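The training center at Nornivholm opened its doors for one afternoon in January, and Stela Vlad spent most of it beside the surgical robot, talking visitors through the suturing exercise. She teaches the instrument course for Studar, the company that runs the center.

"People come in expecting it to work by itself," she says. "It doesn't. There's a surgeon at the console, and the instruments do what the hands do."

Visitors watched on two screens in the hall. Vlad kept her remarks short. She wanted them to look at the thread.

"Cutting is the part everyone asks about. Tying is what takes the practice – you have to learn how hard you're pulling by looking." 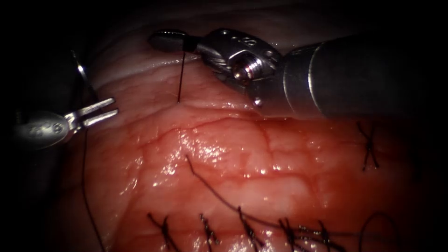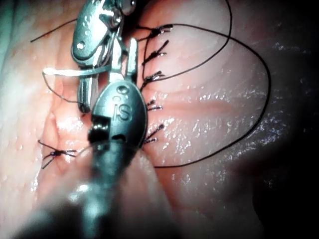 Suturing at the Nornivholm open day, with tied knots and a curved needle in both views.

Her course lasts 12 weeks, with 8 trainees in each group. The first weeks go to moving rings and passing a needle from one instrument to the other. Vlad says trainees who sew at home have no great advantage, though they tend to be patient.

What do visitors ask most? "Whether they can try it," she says. They could, on a practice console in the next room, and the line was out the door by three o'clock. In all, 564 people signed the guest book.

Vlad had a turn herself at the end of the day. "I dropped the needle," she says. "In front of my own students, too."

The next course begins in the spring.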